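The big sort-out of the fabric tub

I finally tackled the tub this month, the one that's been sitting under my sewing table at Wondirthorpe since January. If you've been getting the Bellis newsletter for a while you'll know I can't throw out a scrap of anything, especially if it's a good strong colour!

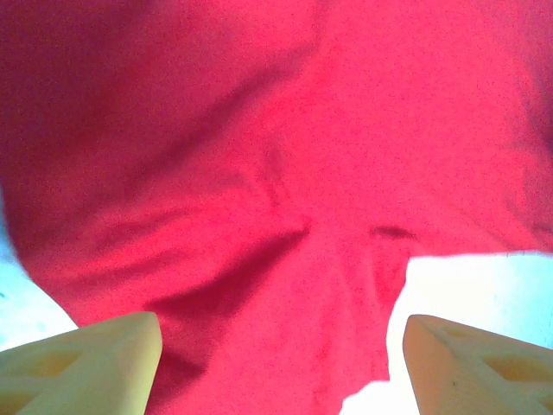 Red is my weakness, I'll admit it. I love how it goes nearly pink in the light and then deep maroon down in the folds - you never get that from a flat swatch in a shop. Soft red cloth is also lovely for wrapping up little things, so I've stopped ironing mine and just let it crumple. A small tan plushie with a shiny black bead eye looks very snug tucked into a nest of it, and it saves me hunting for tissue paper (or paying for it).

Anyway, I ended up with 14 bundles to give away, sorted by colour. First in gets first pick, and please bring your own bag.
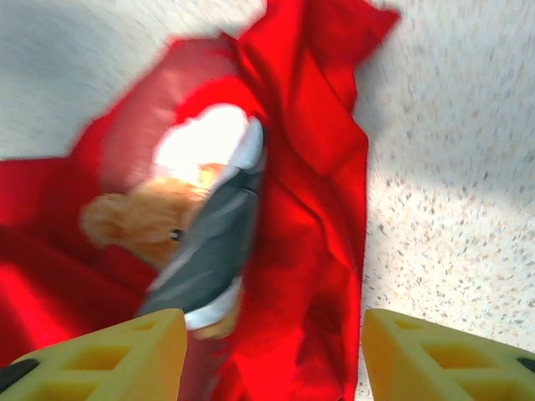

Swap table

Open from 2 in the afternoon, in the back room as usual. Toys are welcome along with the fabric, but give them a wash first. Wool goes in the other basket, please!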